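Dec 15, 2021

I finally got through the gripper comparison I started back in May. Two sets of fingers, same arms, same controller settings. The Kekero fingers are short and stiff. The Thorlacius ones are longer and have a softer pad. I ran 213 lifts with each over 16 evenings.

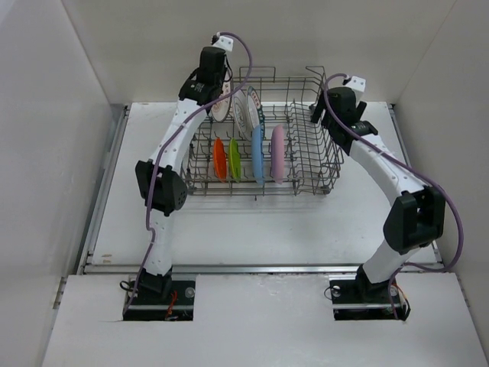
Plates are the test I care about most, and the one where the two sets differ. A thin rim standing on edge leaves little room for the fingers to come in, and the tines on the wire rack take up part of that. The orange and green plates sit close together, so the long fingers tend to bump one while going for the other. With the blue and pink ones, farther apart, I got almost the same results from both sets.

The Kekero set dropped 16 plates and the Thorlacius set dropped 35. I expected it to go the other way.

Leif Kjærgaard asked about cable wear. I haven't seen any so far, but I plan to check again at 1,000 cycles. Next I want to try a slower closing speed on the long fingers.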